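FOR IMMEDIATE RELEASE
Monday, July 8, 2019

Nustska student robotics club enters Proltero bin-picking contest, with blocks

NUSTSKA — The Nustska Student Robotics Club will send a team to the Proltero Cup in November, where its robot will be asked to take blocks out of a metal bin. A toddler can do this. The club has been at it since last fall.

The team of 15 students goes by the name Chambi, chosen by vote after a meeting that ran longer than most of the test sessions. Its entry pairs an industrial arm with a gripper the students put together themselves, and software called Plultidia, which decides what block to go for and has strong opinions on the matter.

Contest rules call for the arm to empty a bin of red and green blocks with no human help. Shouting is permitted. In practice runs this spring the team logged 1,894 pick attempts, of which 1,267 ended with a block in the gripper. The club's written report covers the remainder under the heading "Other outcomes."

"Blocks against the wall are the hard ones," said team captain Lenni Karppinen. "The fingers need room on both sides, and the wall has never once offered to move."

Students split the work among gripper, software and testing, and trade places each month. The trade is meant to teach everyone the whole machine. It has also taught the software group to be more polite about the gripper.
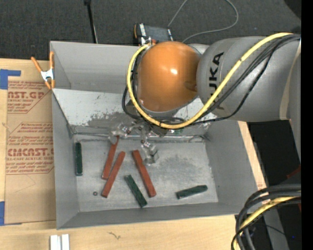 Lauri Juntunen would like it known that the gripper fingers have been rebuilt more often than the website suggests, and that new members should expect to spend their first weeks putting blocks back in the bin by hand. The work suits patient people, Juntunen added, and quickly identifies the others.

The club meets on weekday evenings during the school year and takes new members with no experience in programming or machining. An open practice will be held before the team leaves for the contest. Visitors may watch the robot work and are asked not to offer it advice.

Contact: Nustska Student Robotics Club, press desk | © 2019 Nustska Student Robotics Club | Back to top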